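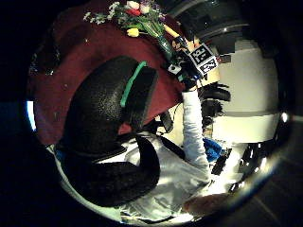 Gebremedhin Ambaye asked on the issue tracker whether the handling rules apply to every episode or only to the ones released for training. They apply to every episode, including the ones we later reject.

Home | Data | Rules | Changes | Licence

Last updated: December
Impi Pitkänen, December

# Mevis: tabletop handling rules and data card

Mevis is a set of hand-held gripper recordings made on ordinary furniture at the Wendness and Murell sites. The vase and flower task belongs to the fragile group. Rule numbers follow the Grímsdóttir checklist, revision 8.

## Contents

- 900 episodes recorded, 700 released
- Task groups: fragile, soft, stacked
- Per episode: wide-angle colour video, tool pose, operator notes

## Recording rules

1. Fiducial tags stay flat and unbent. Replace a tag when a corner lifts or the print scuffs.
2. Cables are routed away from the grasping side before the episode starts.
3. Gloves are permitted. A glove may cross the camera view, but an episode is rejected if the contact point is hidden for the whole grasp.
4. Glass objects are checked for chips before use. Maximum mass for the fragile group is about 500 g, contents included.
5. Stems and leaves are part of the object. Do not trim them between episodes of the same session.
6. Crumbs and small marks on the table are left as found.
7. If a glass object breaks, stop recording, clear the area and log the episode as `aborted`. Aborted episodes are never released.

## Labelling

Use `tilt` when an object leaves vertical under contact, and `lift` only when its base has cleared the surface. Colour names in operator notes are free text and have not been normalised. Bystanders' clothing and hair may appear; faces are blurred before release.

## Known issues

- Tag pose is unreliable near the rim of the lens.
- Early Murell episodes use `flower` and `bouquet` interchangeably.
- Glare on green and clear glass has not been annotated.

Corrections go to the tracker with the episode number and the rule number.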